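Greifpunkte statt Faltpläne

Am Standort Flindunwood untersucht eine Arbeitsgruppe, wie zweiarmige Roboter ungeordnet abgelegte Textilien auffalten. Geleitet wird das Projekt Woston von Azadeh Ranjbar. Im Gespräch geht es um Demonstrationsdaten, Handkameras und die Grenzen der Auswertung. 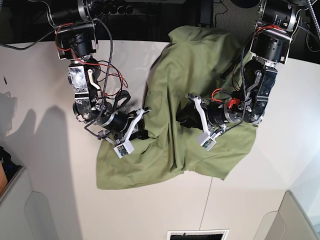

Lesezeit: 2 Minuten

Ein zerknülltes Kleidungsstück hat aus Sicht der Regelungstechnik zu viele Freiheitsgrade. »Wir schätzen den Zustand des Stoffs nicht explizit«, sagt Ranjbar. »Das Modell bekommt Kamerabilder und Gelenkwinkel und gibt eine kurze Folge von Sollpositionen für beide Arme aus.« Ein geometrisches Modell des Textils, wie es die Gruppe in der Vorgängerarbeit verwendete, entfällt.

Trainiert wurde mit 1.140 teleoperierten Demonstrationen. Davon blieben nach der Durchsicht 949 im Datensatz. Aussortiert wurden laut Ranjbar vor allem Durchläufe, in denen der Bediener mehrfach an derselben Falte nachgegriffen hatte. »Solche Korrekturen sind an sich nützlich. Wenn sie sich häufen, lernt das Modell aber das Zögern mit.«

Die Durchsicht übernahm Meron Sisay. Er markierte in jeder Aufnahme den Zeitpunkt, an dem beide Greifer Kontakt zum Stoff haben. Sieben Kleidungsstücke kamen im Training vor, elf weitere nur im Test.

Am meisten Aufwand verursachte die Nahsicht. In der Übersichtskamera verdecken die Arme häufig genau den Bereich, in dem gegriffen wird. Die Kameras an den Greifern liefern diesen Ausschnitt, allerdings mit geringem Kontrast. 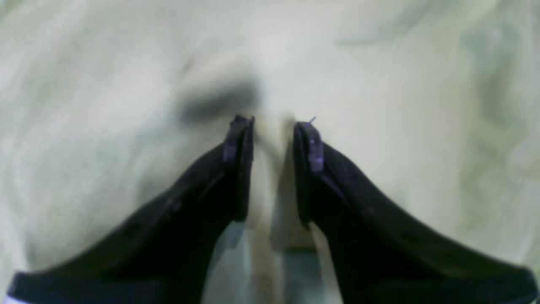

»Bei einfarbigem Stoff bleiben als Merkmal fast nur die Schatten in den Falten«, sagt Ranjbar. Die Gruppe variierte deshalb während der Aufzeichnung die Beleuchtung. Ohne diese Variation griff das Modell im Test deutlich häufiger neben die Kante. Ob der Effekt bei gemusterten Textilien ebenso ausfällt, ist nicht untersucht.

Offen ist auch die Frage der Lagenzahl. Das Modell unterscheidet nicht zuverlässig, ob es eine oder zwei Stofflagen fasst. »Aus dem Bild allein ist das oft nicht entscheidbar«, so Ranjbar. Eine Kraftmessung an den Fingern wird derzeit von Walid Smadi erprobt. Ergebnisse dazu will die Gruppe erst veröffentlichen, wenn die Kalibrierung über mehrere Greifer hinweg reproduzierbar ist.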